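Paper and tape on the prep table

Posted Thursday, February 1, 2024
Filed under: Kitchen, Surfaces

The prep table at Arnmont is long enough that things get lost on it. I have written before about its top, which stains if you look at it with turmeric in mind, and about the two failed attempts to oil it into submission. Since last May it has been covered in brown kraft paper, and since shortly after that the paper has been divided up with blue masking tape. Three people have now asked me for the details, so they are set out below.

The paper

I use plain brown kraft at 100 gsm. The lighter stuff tears where a damp cloth has passed over it twice, and the heavier stuff will not lie flat after it has been on a roll. Mine comes from Prasteo in 200 metre rolls, which sounds excessive and is. Nicanor Tapia took half of one off my hands and uses it for lining drawers.

Cut the length 3 cm over at each end. Let it lie overnight with something flat and heavy on the ends, then trim. If you tape it down straight off the roll it will lift in the middle by the following afternoon, and every bowl you put on the lifted part will sit slightly wrong.

It goes on matt side up. The shiny side is marginally better against water but shows every knife mark, and round things slide on it.

The tape

Blue painter's tape, low tack. I tried a white one first, and it took the surface of the paper off with it when I came to move a line. The blue comes up cleanly for the first few weeks. After that it is easier to leave it and change the paper.

The long lines go down first, then the crossing lines. I do not measure all of them. I mark the centre line properly, with a tape measure from both sides, and do the rest by eye. Nahuel Ibarra, who measures everything, dislikes this and has told me so on several occasions.

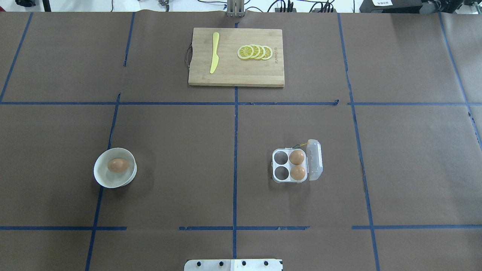
The rectangles need to be big enough for a chopping board with some margin round it. Mine take the bamboo board I use for fruit, and the lines either side of it have enough play that a slanted strip does no harm. The left-hand one does slant, passing beside the white bowl, and the one on the right has a curve in it that I would redo if I were charging for the work. The centre line is the one that has to be straight, and that is the one I measure.

Press the tape down with the edge of a ruler. A fingertip leaves small raised places along the edge, and flour gets into them.

What goes where

The rule is one job to a rectangle. The board has a rectangle, the bowl has a rectangle, the eggs have a rectangle. Nothing is allowed to sit across a line except the board, which I allow because I move it more than anything else.

Eggs are the reason I started. I had been keeping them in a wire basket at the end of the table, and I knocked it twice in one week. I now bring them over in a small clear plastic carton, the kind that holds four, and work from that. The large cartons are too long for the rectangle and the lids get in the way of the next thing along. With a clear one you can see what is left without opening it. When it is open, the lid wants room to lie back on the right, so allow for that when you decide how wide to make the columns.

An egg that has come out of the carton goes into a bowl and stays there until it is wanted. I use a thick-rimmed ceramic one. A thin metal bowl weighs next to nothing and can be shifted with a sleeve.

Lemons are sliced on the bamboo board and left on it, overlapping, at one side. The knife goes back on the same board, away from the fruit. The yellow one in use at the moment is a plastic butter knife, which is for spreading. I cut the slices with a proper serrated knife that goes straight back in the block afterwards. I mention this because the last time I wrote about lemons I had two emails on the subject of knives.

The board itself

Bamboo, light in colour, with the stripes running through it. I have had a beech board from Arriaga as well, and it was a better board in most respects, but it was too thick to get a flat hand under and I was forever tipping things off it. Bamboo is harder on the edge of a knife. For lemons I accept that. For anything with a bone in it I use something else.

Wipe it, stand it on its long edge to dry, and do not leave it face down on the kraft paper while it is damp. The paper will take up the water and you will have a rectangular patch for the rest of the life of that sheet. My current sheet is clean in this respect. The one before it had two.

Changing the sheet

I change the whole thing when the tape edges go grey, or when there has been a spill of anything with oil in it. Oil does not dry out of kraft paper. It spreads for a day or so and then stays where it is.

Take everything off the table first. I used to shuffle things from one end to the other as I went, and it takes longer than clearing it. Lift the old tape and paper together, folding inwards from both ends so that the crumbs stay in the middle. Wipe the top and give it time to dry before the new length goes on.

The job takes me under an hour, and most of that is the tape.

The side desk

There is a white desk along the left of the table, and its purpose is to hold whatever should not be on the paper. The keyboard and mouse live at the far end, out of the way of flour. The grabber with the green handle lies across the desk as well. No food goes on the desk and no tools go on the paper. That is the only other rule, and it is broken less often than the one about the lines.

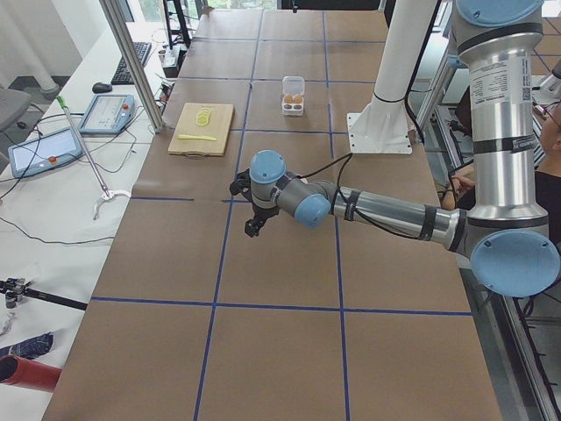
Quantities and codes

Paper: brown kraft, 100 gsm, one length per change, plus 3 cm at each end.
Tape: blue, low tack, Mivari 676. The wider version is easier to lay straight but uses up more of each rectangle.
Ruler: steel, any.
Board: bamboo, with a handle.
Carton: clear plastic, four cups, hinged lid. Wash it by hand, as the hinge goes brittle in the dishwasher.

I have half a roll of the Mivari left and will try their narrower one after that. Nahuel has offered to come and lay out the next sheet himself, with a chalk line. I have told him he may do the centre.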